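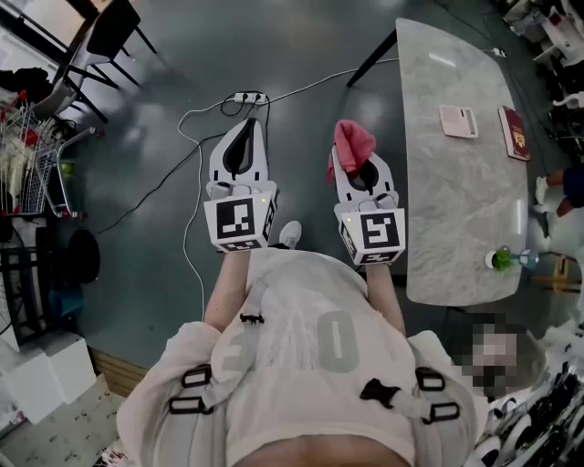 Drusley go back to basics after a bruising night at Tundik

10 Aug 2023

I drove home from Tundik with the radio off, which should tell you how the evening went. Drusley lost by 19 points, and if you'd left at half-time to beat the traffic you'd have missed the worst of it and probably gone to bed quite cheerful.

For two quarters this was a good game of basketball! Drusley were three up at the break, the ball was zipping about, and Thoa Trịnh was doing that thing where she drives at the hoop, drags two defenders along with her and then slips a pass out to the corner. The corner shooters were hitting, too. I'd started writing a nice little opening paragraph about how the summer league had got itself a proper contest at last. It's still in my notebook if anyone wants it.

Then Tundik came out after the break and pressed the full length of the court, and Drusley simply couldn't get the ball over halfway. Five turnovers in the first few minutes, two of them straight from the inbounds pass. The lead went, the heads went, and by the end of the third quarter the home crowd (noisy lot, decent pies) had begun singing.

Coach Tímea Kelemen kept her players in the changing room for a good long while afterwards, and I was starting to eye up the vending machine when she finally came out. She wasn't shouting, and she didn't blame the referees, although there was one travelling call that I'd have happily argued about until midnight.

"We stopped talking to each other," she told me. "In the first half I could hear them from the bench. In the second half I could only hear myself."

She said the press itself was nothing they hadn't seen before. Yazdani used the same one against them in March, and Drusley handled it fine that night, mostly by getting the ball into the middle early and letting Trịnh turn and run. At Tundik they kept trying to dribble up the sideline instead, and you could see the trap closing every single time. I'm no coach, but even I was muttering "middle, middle" into my tea.

Trịnh finished as Drusley's top scorer and still looked as if she'd lost her house keys. I asked her about the eight assists, all but one of them before half-time, and she pulled a face.

"They're no use to me if I stop looking for people when it gets hard," she said. "I tried to win it on my own for a bit there. That's on me and I've told the girls so."

Fair play to her for saying it, though I think she's being rough on herself. When she went off for a rest in the third, things got worse in a hurry, and Kelemen had to send her straight back on before she'd had a proper drink. Drusley badly need a second ball handler, and they've needed one since the start of the season. The bench is young and keen and they defend like anything, but I wouldn't want to ask any of them to bring the ball up against a team as quick as this one.

Tundik deserve a bit of credit here as well. They've been a slow, careful side all summer and hardly anyone expected them to run like that. They also took the rebounds that matter, the scruffy ones that land by somebody's feet, and their free-throw shooting was miles better than it was last time I saw them.

The loss drops Drusley behind Yazdani in the table, with three games left to play. Kelemen says there'll be no big changes to the line-up, but practice this week is going to be almost all passing under pressure, five against eight, with no dribbling allowed. "They'll hate it," she said, and for the first time all night she smiled.

Next up is a home game against Prukex, who don't press much but are very tall and very patient. Drusley beat them earlier in the summer with a late three from the corner that I'm still not sure the shooter meant. Tickets are on the door as usual, and under-16s get in free if they're with an adult. Get there early if you want a seat on the side with the backrests, as I'll be having one of them.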